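2022-04-20

I've been meaning to write up our house rules for the humanoid at Stivholm for ages, and a reader's email about cable routing finally pushed me into it (thank you!). We started with a long list I inherited from Dridik, 97 items, and I don't think anyone ever got to the bottom of it. So I cut it down to the ones I really care about at the table.
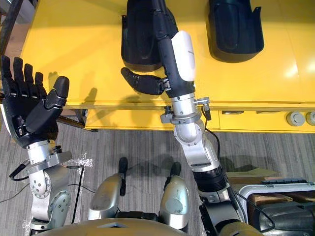
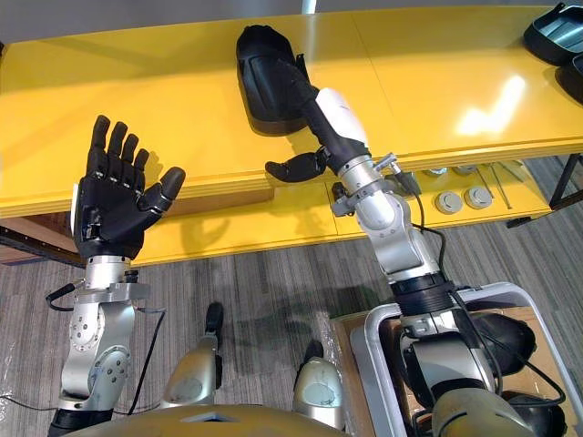 ## Cables get slack, and then a bit more

Both wrists have a cable hanging off them, and I want a loop big enough that the arm can reach all the way out without tugging. Before every session I move each arm through its full reach by hand, power off, and watch the cable the whole way. Boring, but I do it every time.

## The idle hand stays open and up

If only one arm is working, the other one parks with its fingers open, clear of the table edge. No fists, no leaning on the yellow top. I go back and forth with the Huerta folks on this one, they like theirs folded in at the chest!

## Floor first, then power

Boxes, carts, plastic wrap, scraps of packing... all of it counts as floor stuff, and it goes on the checklist before the power switch does. I walk the carpet on both sides of the robot, then sign.

## Log by the cycle

We stop at 400 cycles to check the wrist screws, and 500 is the hard limit. Our old Tanutix sheet allowed 541, which I've never been able to explain. I'll post the new sheet in May.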